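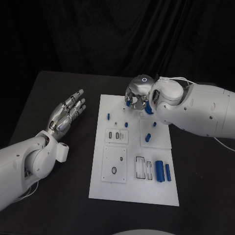 May 26, 2018

Drum scanner is back from Kaveck, and the bill is stapled inside the cover of this notebook where I can't avoid it. Lamp replaced, optics cleaned. They kept it 18 days and returned it with somebody else's power cord.

Ran the Fustthorpe negatives again, the marsh at dawn series. First pass at the old settings. The magenta cast in the shadows is still there, so I owe the lamp an apology. Second pass with the Todus profile switched off: cast gone, sky a bit flat, reeds better than I have ever seen them. I built that profile myself in an afternoon and have been blaming hardware for it ever since.

Prints:

- 2 on the Carré matte, both fine. Fog holds detail almost up to paper white.
- 6 on the gloss. One banded, four acceptable, one has my thumb on it.
- Left the gloss ones on the rack overnight. They curl — less than the last batch, but they curl.

Dust on frame 6 is in the emulsion and no amount of blowing will shift it. Spotted it out by hand, which took longer than walking to the marsh.

To do before the June hanging: new profile from a fresh target, recut the mats (I measured the outside of the frames, again), and rename the scans. There are more than 1000 files in that folder and a good many are called "final". If you use the scanner before I get to it, leave Todus off and write down what you did.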